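Bikmont Countertop Sealer and Care Kit

For granite, marble, limestone and other natural stone

Item 926
Sold by Segura Stone & Kitchen, Iston

Stone counters have a way of making people nervous, and we understand it completely. You save up, you pick your slab, you watch two strong people carry it through your front door, and then your brother-in-law sets down half a lemon and walks off. We have been selling stone care supplies out of our Iston shop for a good long while, and the question we hear more than any other is some version of "How scared should I be?" Not very! A sealed counter that gets wiped down in the evening will put up with a great deal of family life, and the Bikmont kit has everything you need to keep it that way.

We carried three other sealers before this one. They were all fine, and a few of our older customers still ask for them, but the Bikmont goes on easily, it doesn't smell up the house for a week, and the bottle has a proper cap that you can get off with damp hands. Those sound like small things until you are on your second coat.

What comes in the box

One bottle of penetrating sealer
One spray bottle of everyday stone cleaner
Two lint-free applicator pads
Two large buffing cloths
One pair of gloves (medium – larger sizes on request)
A printed instruction card

The sealer and the cleaner can also be bought on their own once you run out. The pads wash up nicely by hand, but please keep them away from fabric softener, which leaves a film that the sealer won't get along with.

What a sealer does, and what it doesn't

A penetrating sealer soaks into the tiny openings in the stone and slows down anything else that would like to soak in after it. Oil, coffee, red wine and beet juice all get held up near the surface for a while, which gives you time to notice them and fetch a cloth. It won't change the color of most stones, and it won't add shine. If your counter was honed when you bought it, it will stay honed.

A sealer does not stop etching. Etching is the dull mark that an acid leaves on marble or limestone, and it happens to the stone itself, so the best sealer in the world can't prevent it. Lemon, vinegar, tomato sauce and a good many bathroom cleaners will all do it. Granite is far more forgiving. If you have marble and you cook a lot, get a decent-sized cutting board and keep it out where you'll use it, and try to make your peace with a mark or two. Some of us have grown fond of ours.

Does your counter need sealing?

Put a spoonful of plain water on a clean, dry part of the counter and leave it for 5 minutes. Wipe it up. If the stone underneath has gone darker, it's drinking, and it's time to seal. If it looks just the same as before, put the kit back in the cupboard and check again in a few months. Try a spot near the sink and another near the stove, as those two wear at very different speeds.

How to apply it

Start with a clean counter. Clear everything off, and we do mean everything, including the toaster and the jar of spoons. Wash with the everyday cleaner, wipe dry, and then leave the stone alone overnight.

Pour a little sealer onto a pad and work it in with slow, overlapping circles, one section at a time. A section you can reach comfortably without leaning is the right size. Let it sit for 5 minutes. It should look wet the whole time, so add a touch more if any patch dries out early.

Wipe off every bit that hasn't soaked in, then go over the section with a dry buffing cloth until it feels smooth under your palm. This is the step people hurry, and sealer left to dry on top of the stone turns into a hazy smear that takes real elbow grease to remove. (If it does happen, dampen a cloth with fresh sealer, rub the haze until it loosens, and buff it right away.)

Repeat once for marble and limestone. Most granite is happy with a single coat. Keep water off the counter until the next day, and go easy on oil and coffee for a day beyond that.

Open a window while you work, wear the gloves, and keep children and pets out of the kitchen until you've finished buffing. Put used cloths out flat to dry in the open air before you wash them or throw them out.

How far a bottle goes

One bottle covers 205 square feet with a single coat on polished stone. Honed and unpolished surfaces take up more, and so does older marble that has never been sealed. For an ordinary kitchen you'll have plenty left over for the bathroom vanity, and the rest keeps well in a cool cupboard with the cap on tight.

Please don't use it on

Quartz and other engineered surfaces
Laminate or painted wood
Glazed tile (the grout is fine)
Any stone with a wax or topical coating still on it

If you aren't sure what your counter is made of, bring in a photo and the old invoice if you have it. Demetrio Prieto at our front counter has been fitting stone most of his working life and enjoys being asked.

From our customers

"I did the island first to get the hang of it, then the long run by the window the next morning. The card was clear and the pads held up. I'd put on some music, it does take a while." – Éabha Corrigan

Goes well with

Cisis Stone Poultice, for oil stains that have already settled in. It's a powder you mix to a paste, spread on, cover and leave overnight. Treat the stain first and seal afterward, in that order.

Ordering and returns

Kits are kept in stock at the Iston shop and can be set aside for you with a phone call. Unopened kits come back for a full refund. If you've opened yours and it isn't working out, talk to us before you give up on it – most troubles come down to leftover soap on the stone, and we're glad to help you sort it out.

Everyday care after sealing
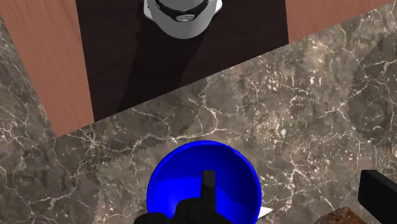 Wipe up spills when you see them, and give the whole counter a light spray with the everyday cleaner at the end of the day. A soft cloth is all you need. Skip the scouring powder and anything with vinegar in it, and lift heavy pots when you move them so that grit doesn't get dragged across the polish. Do the water test again every few months, and when the stone starts to darken, bring out the pads.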